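Tundwood yard notebook – October, Saturday, started 7:40

Second look at the silver maple behind the Premen building with Rajkumari. The included bark at the main union runs further down than I wrote last time. Sounded the trunk with the mallet, dull on the north side up to chest height. Probe went in 11 cm before it hit firm wood. No fruiting bodies at the base, some old bracket scars higher up.

Rajkumari wants a static brace and a light reduction. I lean toward removal – the lean is over the parking stalls and there is no good anchor above the crack. Left it open until Edeltraud has seen the resistograph trace.
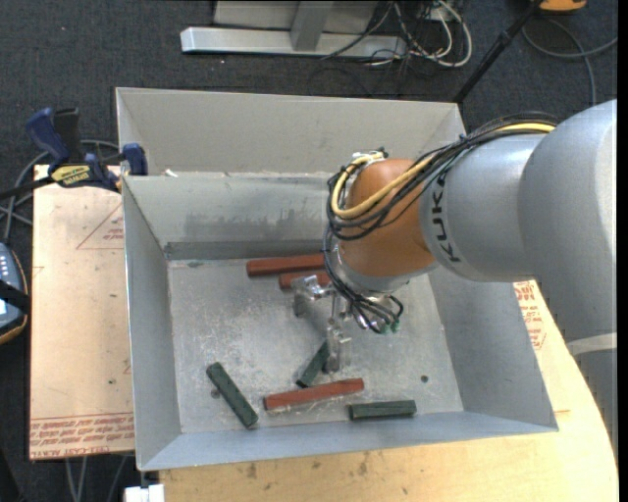

KUKA arm over the metal bin, red and green blocks.

Rigging line: the 16 mm Hofstetter rope has a glazed patch near the spliced eye. Tagged it and hung it on the reject hook. Do not put it back in the truck.

Chipper now at 200 hours, knives turned, anvil gap reset. Still four bolts short for the guard, Pledus has them on back order.

To do: stump colour photos for the Premen file, sharpen the long pole saw, ask Edeltraud if the city permit covers both stems or only the larger one.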